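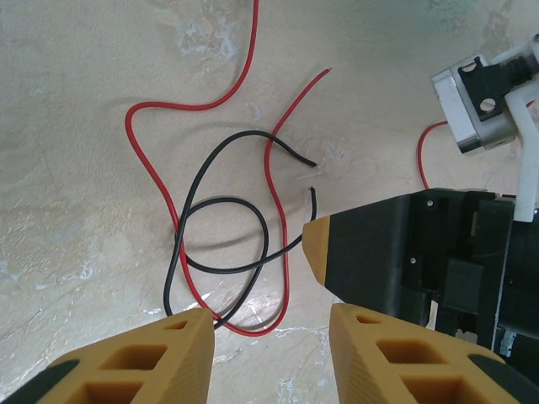
What does Surner do?

Surner services and rebuilds sewing machines, sergers and coverstitch machines for home sewers, schools and small workrooms. We also sell needles, bobbins, belts and feet for the machines we work on. We do not sell fabric or patterns.

About the shop

The shop is at 367 Laing Street in Trunby, on the ground floor, with parking behind the building. The business was set up by Volkan Çetinkaya, who trained on industrial lockstitch machines in a shirt factory and moved to domestic machines when the factory closed. Shahzad Naqvi joined later and handles sergers, electronics and the parts counter. Both still work at the bench. There is no separate sales staff, so the phone may go unanswered in the morning. Leave a message with the make and model and one of us will call back the same day.

What we work on

We accept mechanical, electronic and computerized machines from most makers, as long as parts can still be bought or made. Treadle and hand-crank machines are accepted for cleaning, timing and tension work. Cabinets and treadle irons are accepted only if the head is being serviced too. We do not take longarm frames into the shop. For a longarm, bring the head alone, packed upright.

A standard service covers removal of lint and old oil from the hook area, feed dogs and needle bar, followed by lubrication, a check of hook timing and needle bar height, and tension set on both top and bobbin thread. Each machine is sewn off on two layers of plain cotton and on denim. The stitch samples are stapled to the work ticket and go home with the machine.
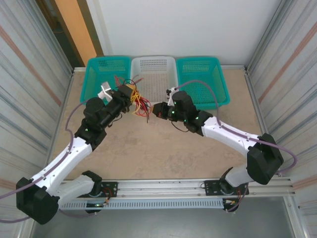 Surner Service Notes, No. 30

The notes are a printed sheet that we leave at the counter and mail with repaired machines. The current one deals with bobbin tension. In short, a front-loading bobbin case should drop a little and stop when the thread is given a light jerk. If it slides all the way down, turn the small screw clockwise by a very small amount and test again. Mark the original position with a pen first. Most stitch faults brought to us as tension faults are caused by something else – usually a bent needle, a needle put in backward, or thread that has missed the take-up lever. Rethread with the presser foot up before touching any screw.

Earlier sheets on belt wear, needle sizes and serger knives are kept in a binder in the shop. Copies can be had on request.

Turnaround and charges

A standard service takes up to 10 working days. Repairs that need parts take longer, and we give a date once the parts are confirmed. October is the busiest month and the wait is longer then, so school sets are best booked for summer.

Every machine is assessed before work begins. If the repair will cost more than the amount agreed on the ticket, work stops and we call. Machines that are not worth repairing are returned reassembled, with only the assessment fee charged. Work carries a warranty on the parts fitted and the adjustments made. Wear items such as needles, belts and lamps are left out of the warranty.

The Zollero bench program

Zollero is our short course for people who want to look after their own machines. It is run in the back workroom in small groups. Students bring one machine each, plus the manual if they have it. The course covers cleaning, oiling points, needle and thread matching, changing a belt and setting bobbin tension. Hook timing is shown but not practiced, as it is easy to break a needle bar clamp while learning. Tools are supplied. Combination sergers are not suitable for the class – a plain three- or four-thread model is fine.
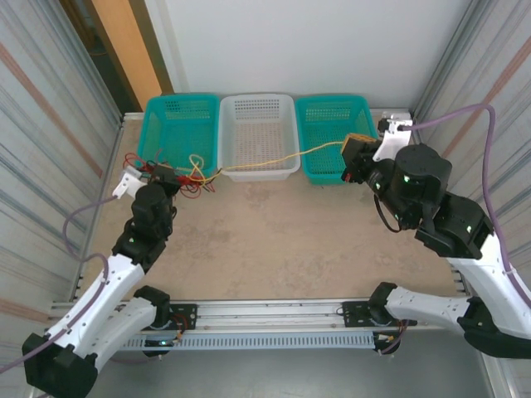

Dropping off a machine

Bring the foot control, power cord and bobbin case, along with a scrap of fabric showing the fault. Leave the thread in if the machine jams. Remove embroidery units and extension tables unless they are part of the problem. Please do not oil the machine just before bringing it in.

Page last revised 2/7/26.

Comments

marthaquilts: Is the serger knife sheet still available? I lost mine and have a new upper knife to put in.

Shahzad Naqvi: It is. Ask at the counter, or send your address and I will mail one.

D. R. in Trunby: Had a treadle head retimed here. Sews well. The stapled samples were useful because I could see what setting was used for the denim.

needlebar9: Do you make belts for machines with an external motor?

Shahzad Naqvi: We cut them to length. Bring the old belt, even if it is broken.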